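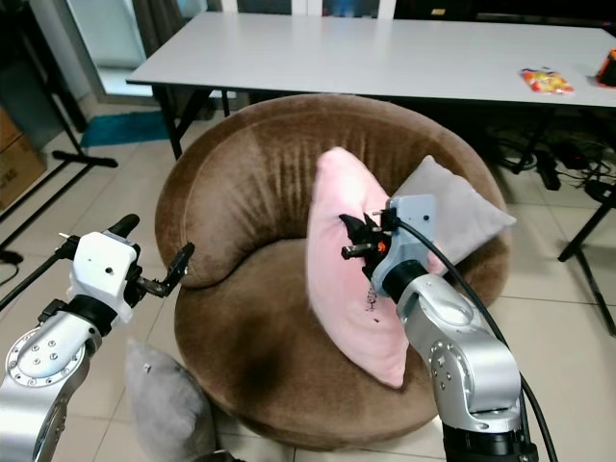
Joltano Soft Goods, release 2

Joltano is a set of recordings of a two-armed robot doing small living room chores with soft things: cushions, throws, folded towels. We collected it to get a fair answer to a question people keep asking us, whether a machine can tidy a sofa or an armchair yet. Short version: sometimes, slowly, and with someone standing by.

Contents

Over 4,000 episodes. Each one has head camera video, both wrist cameras, joint positions, gripper opening, and a one-line task instruction. Episodes run until the operator marks the chore done or gives up. Failed episodes are kept and flagged in the "outcome" column.

Tasks

pillow_place: take a pillow and set it on the chair
pillow_straighten: pillow is already on the chair, stand it up against the backrest
pillow_pickup: get a pillow off the floor
throw_drape: lay a throw over one arm of a sofa
towel_stack: put folded towels in a pile

Collection

All episodes were teleoperated at the Budness workshop, with the furniture placed by hand before each one. Lighting was left as it was. Operators got 10 practice runs per task before anything was saved.

What works and what doesn't

We trained a baseline policy, Wumbei, and ran it 200 times on each task. Straightening is the best of the five. A pinch near the top of the pillow usually holds, and small errors don't matter much. Floor pickup is a lot worse. The arms have to reach low past the front of the seat, and the policy often closes on nothing. Draping fails most of the time and we would not call it usable.

A person does any of these in a few seconds. Wumbei takes far longer and doesn't notice when a cushion has slumped after it lets go.

Known problems

Wrist video drops frames in part of the July batch. Plush covers change shade when brushed, and models trained only on this set can mistake that for a shadow or an object. Stairs, pets and people are not covered.

Loading

Use the Flivier reader, version 2 or later. Older versions swap the left and right gripper columns.

Maintainers: Nobuhle Le Roux (data), Olga Ledesma (baseline and evaluation)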